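Suche im Forum ... Suchbegriff eingeben Los

Planner zappelt kurz vorm Sockel

kabelsalat80
Moin, hab hier den Vurham-Planner auf der Zelle, CPU aus der Halterung in den Sockel. Anfahrt ok, kurz vorm Aufsetzen zappelt er, Replan alle 17 ms. Jemand ne Idee? Collision-Margin hab ich schon runter, bringt nix.

tf_baum
Replan-Rate ist viel zu hoch. Stell auf 147 ms, dann ist Ruhe. Wie sieht dein Aufbau aus?

kabelsalat80
So, Gehäuse liegt, Hebel am Sockel ist oben, CPU und RAM in der Halterung links:
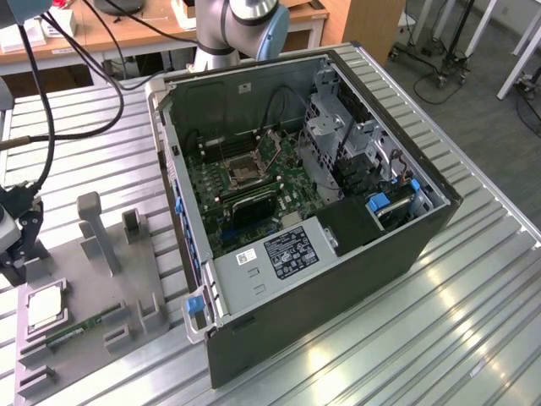 Re: Planner zappelt kurz vorm Sockel

mutex_m
Seh ich anders als tf_baum. Rate runter versteckt das nur. Der Bügelhebel steht hoch, ist der im Kollisionsmodell? Wenn die Tiefenkamera den mal sieht und mal nicht, springt die Octomap und er plant jedes mal neu. Dünnes Metall halt.

tf_baum
Glaub ich nicht, dann würds schon bei der Anfahrt zappeln. Nicht erst unten.

mutex_m
Doch, weil er erst unten nah genug drann ist. Hatten wir mit Flamley genauso, fast 80 Replans pro Einsetzen.

kabelsalat80
Hebel ist nicht im Modell, nur Gehäuse und Laufwerkskäfig. Bau ich als festes Mesh rein, Octomap um den Sockel maskiert. Log hat übrigens 3.056 Zeilen "path invalidated", upps

tf_baum
Ok, aber letzte Millimeter trotzdem mit Kraftregelung, nicht mit dem Planner. Bleib ich bei.

Kontakt | Impressum | © Pornby Forum | Nach oben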